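ARTH 220: Looking at Surfaces
Handout 4: Why gray is hard

Reading for next time: Vaněk, chapter 2, and the Clemberg packet. The packet is 25 pages, most of them margins, so please don't write to me about the workload.

Last week we left off with the question of what people see when they claim to see "gray." Drahomíra Vaněk taught drawing at Drolholm for most of her life and made her first-year students mix 200 grays before she would let them touch a color. Several changed their major. The ones who stayed could tell you that a gray looks lighter beside black and darker beside white, which you could also learn from a book in five minutes, although you'd forget it by lunch.

Terms to know:
Value: how light or dark a tone is, leaving hue out of it.
Local tone: the tone a surface would have under plain, even light. You will rarely meet plain, even light.
Simultaneous contrast: what the neighbors do to a tone. Treat it as gossip and check it against a gray card.

The usual classroom test is a pale shape on a very dark ground. Most beginners call the pale shape white and stop looking. Vaněk called this "the laundry answer." Ask them to go back and find the second gray, then the third, and the whole thing opens up, usually with some sighing. 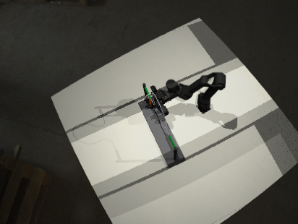 Fig. 3. Computer rendering. Pale grays on a near-black ground, with diagonal bands of differing tone.

Bartosz Zieliński takes the opposite side in the Clemberg packet. He thinks value exercises train people to pass value exercises. His own students at Cunha painted from memory, badly at first, and he kept the bad ones pinned up until February. I think he is wrong about the exercises and right about the pinning up. Be ready to argue with one of us.

Note that both writers say "tone" and mean different things by it. Vaněk means value. Zieliński means value plus mood, and on page 12 I believe he means the weather.

Homework: mix a strip of nine grays from black to white, even steps, no ruler tricks. Use the Mustell paper, smooth side. Squint at it from across the room. If two steps merge, redo them. Bring the failed strip as well, it counts for half the grade.

Office hours start at 3:30, room 547. Knock loudly.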